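Robots do laundry at Sernholm, and I stayed way past my bedtime

I went along to the open evening at Sernholm in December fully expecting to eat a cookie, look at some machinery and be home by eight. I got home at ten. So that tells you how it went!

If you haven't been out there, Sernholm is the long low building past the feed store, and Onex has had the upstairs for a while now. They work on robots for the home, and twice a year they let the rest of us in to poke around. There were three rooms open this time. One was mostly posters, one had a robot arm sorting mail (a big hit with the kids), and then there was the living room, with the sofa and the curtains and the TV cabinet and everything, like somebody's actual apartment. I made a beeline for that one and more or less stayed put.

The job for the night was laundry off the couch. A bright red thing was lying in a heap on the pale gray seat, the way things lie on my own couch most of the week, and the robot has a little camera down by its fingers so they can follow the work from close up.

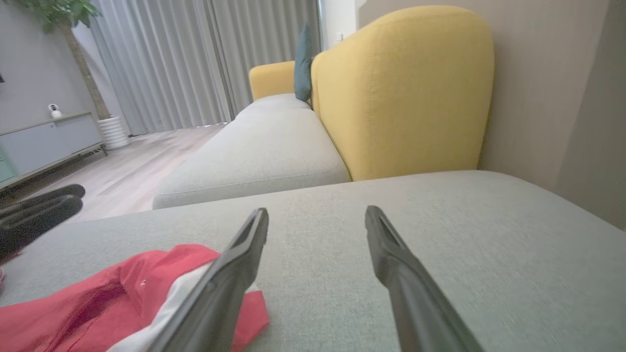 Nomvula Fourie thought they had picked the hardest chore in the house. A cup is always the shape of a cup, she told me, but a shirt is a different shape every time you drop it, and she has been dropping shirts for 60 years and still can't fold one the same way twice. She also wanted to know whether it did fitted sheets. (It does not. She asked two different people to make sure.)

I liked her point about the cup, so I took it to Tshepo Buthelezi, who was running the session for Onex and had been answering questions nonstop since the doors opened at 6. He agreed with her completely. Stiff things are easy, he said, and soft things are where you find out what you've got. The software they were showing is called Rakex, and the way he explained it, people first steer the arms through a chore over and over, and Rakex learns from those runs. He was very up front that it's slow. He was also up front that some evenings it goes beautifully and some evenings it gets hold of a sleeve and just sort of thinks about it.

What I wanted was sportswear, because that's what our house is made of. Two kids in basketball, and slippery jerseys everywhere from fall to spring. So you can imagine how pleased I was that it was jersey night! The arms have these pointy black fingers, only two to a hand, which doesn't sound like enough for folding anything. I kept catching myself pinching the air with my thumb and finger to see how I'd do it.

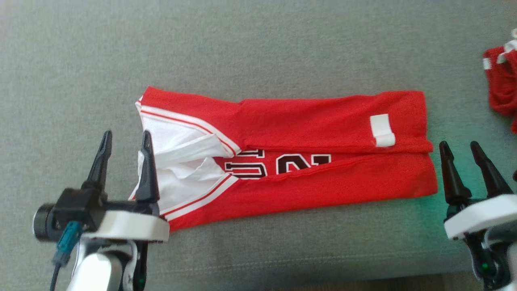
Posted by your Sernholm neighbor, community news writer at the Nkuna Weekly

The collar is the bit I'd never thought about. At home I grab a jersey by the shoulders, flap it and hope. With a collar you've got the V and the trim and the lining all wanting to go different directions, and I spent a good while bent over with my hands on my knees, staring at one neckline. A man next to me was doing exactly the same thing. We didn't introduce ourselves, we just kept saying "ooh" at each other.

There was a question time at the end, and it ran long. Somebody asked about price (there isn't one, it's not for sale). Somebody asked about noise, and Tshepo said to come and stand by it and judge for yourself, so a whole crowd shuffled over. My own question was whether it could find the other sock. Big laugh, no answer.

Parking was a bit of a squeeze, and the upstairs gets warm once it fills up, so leave your heavy coat in the car. The cookies were oatmeal and they ran out early. Onex plans to open up again in the spring, same rooms, and they'd like people to sign up ahead at the Sernholm front desk so they know how many to expect. I've already put my name down, and both kids' names too.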